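Dental Assisting 1 — Notes for Unit 4: Taking Impressions
September 2025

Okay, so last unit we got through charting, and most of you can now tell a molar from a premolar without peeking at the poster. On to the goopy part! I love this unit, and I know half of you are dreading it.

An impression is a negative copy of the teeth and gums. We pour stone into it and get a model, and the model is what the lab works from when it makes a night guard, a whitening tray or a retainer. If the impression is bad, everything after it is bad too, and the patient has to come back and do it all over again (they will not be thrilled).

We'll be using alginate, the powder you mix with water. Please use the scoop and the measuring cup that come with the can — no eyeballing! Fluff the powder first, add it to the water, and press the mix against the side of the bowl with your spatula until it looks smooth and creamy. Room-temperature water, please. Warm water makes it set faster, and you don't have the speed for that yet.

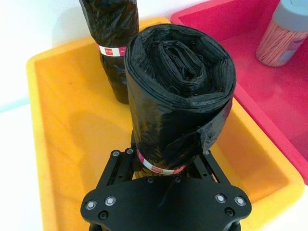
How do I know which tray size to pick?

Try it in the mouth empty, before you mix anything. The tray should cover the back teeth and leave a little space all the way around, and it shouldn't pinch the cheeks or gums. If you're stuck between two sizes, try both in and compare the fit at the back.

Seat the lower tray first. It's easier on the patient, and by the time you get to the upper they trust you a bit more. For the upper, sit them up straight, chin slightly down, and have them breathe slowly through the nose. I talk the whole time — my dog, the traffic, whatever — and it really does help with gagging.

When it's set, break the seal with a finger along the side and take it out in one quick motion. Rinse, disinfect, wrap in a damp paper towel, bag it, label it. Alginate shrinks as it dries, so pour it soon.

For next class: read the Gira handout, pages 658 to 674, and bring your own safety glasses. The practical is worth 60 points.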